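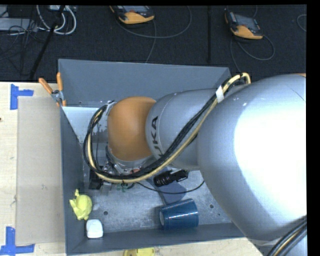
Gorkeck Ullix 9 Home Charging Station

Home > Charging > Wall Units > Ullix 9

In stock. Ships with wall plate, cable hook and two RFID cards.

We've had the Ullix 9 on our own garage wall all winter and we still like plugging into it, which is a funny thing to say about a box with a cable on it! It's a Level 2 charger for any electric car with the standard J1772 port (adapters for other ports are on the Adapters page), and it does the plain job of filling your battery overnight without asking you to think about it much.

What it's like to use

You pull in, grab the handle, plug in, and the ring on the front turns green. If you've set a schedule it goes blue and waits for your cheap hours to begin. The handle has a soft grip that's easy to manage with gloves on, and the cable stays bendy in the cold. Ours is stored on the side hook with the loops hanging down, and even the full length goes back up in a few seconds.

The app is called Grekura and it's a good one. You can set a start time, cap the current, see what each session used and lock the unit so only your cards work. Your settings live in the charger itself, so a schedule keeps running if your Wi-Fi drops out. We've been running a different start time on Sunday, when our rate is lower all day, and that took one extra tap.

Sharing power between two cars

Two Ullix units can share a single circuit. Wire them to the same breaker, join them with the Akl link cable (sold separately) and they split the power between them. When one car is full, the other gets the whole lot. This is our favorite thing about the range. Plenty of homes have two electric cars now and a panel that was never planned for even one.

Specifications

Output: up to 40 amps, 240 volts
Circuit needed: 50 amps, hardwired
Cable length: 6 meters
Connector: J1772
Weight with cable: 9 kg
Rating: indoor and outdoor use
Connection: Wi-Fi, Bluetooth, Akl link port
Access: app, RFID card, or open

Installation

Have a licensed electrician do this one. The wall plate goes up first, the unit hangs on it, and the wiring comes in from the back or the bottom. Check with your power company before you order, as many of them want a form filled in and a few will pay part of the bill.

Price

Ullix 9 charging station: $700
Akl link cable: $156

Questions we get a lot

Can it go outside? Yes, in rain and snow. Keep the handle in its holster when you're not charging.

Will it work with a plug-in hybrid? It will. The car takes only what it can handle.

Do I need the app? Only for schedules and the current cap. Without it, the charger starts as soon as you plug in.

See also: Ullix pedestal mount, spare RFID cards, Akl link cable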